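May, notebook, gripper pads, cont.

Girish wants the blue pads compared with the old bare jaws before we order for Cesberg. Same table as before, mixed household stuff, cloths are the hard part. Set width limit to 100 on both hand units, left the rest alone.
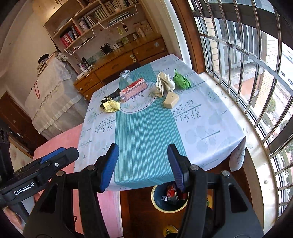 Log stopped at line 3,107, restarted. Seema thinks its the controller, I think cable. Bare jaws slipped on thin fabric twice this morning, pads havent yet. Cartons fine either way. Loretta has the Desmet spares, ask her. 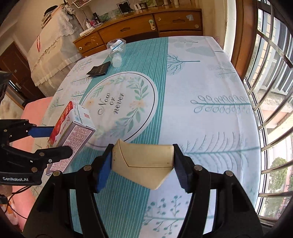
Do we need to recalibrate after a pad swap?
Only the closed position. Jaws shut, zero it, write teh offset in the log.

Still to do: sponge, bare jaws again.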